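Can a machine wipe down the table yet?

Brekus is a small company that builds grippers and trains them on household work. We spoke in April with the engineer who runs its chores program, at the workshop in Etgate, and asked how close the machines are to being useful in a home or a store.

"Close on some things," she said. "Picking up a cup is fine. Folding a towel is fine on a good day. Putting a whole kitchen back in order, no."

Her group has logged 428 attempts at clearing and setting a table this year. A person does the job in 2 minutes. The machine takes over 60, with someone standing by.

Much of the trouble is in the fingers. "People ask about the software, and I end up talking about pads and edges," she said. "An edge gets chipped, a strip starts to hang off, and now a spoon sits differently from how it sat before. You have to look at the fingers as often as you look at the results."

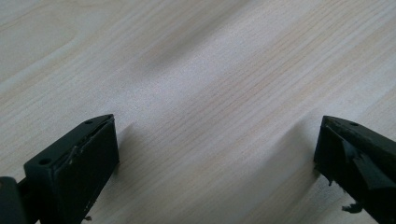 What stores want

Grustel, a housewares chain, has asked Brekus about restocking shelves. She told them to start with boxes of one size and leave glassware alone.

"A shop floor is easier than a kitchen in one way. The shelf is where it was yesterday," she said. "It's harder in another. Customers move things and walk through."

Asked when she would let a machine do the chores in her own home, she said she would take one for laundry first, and would still put away the knives herself. The next round of table trials starts once the new finger pads arrive.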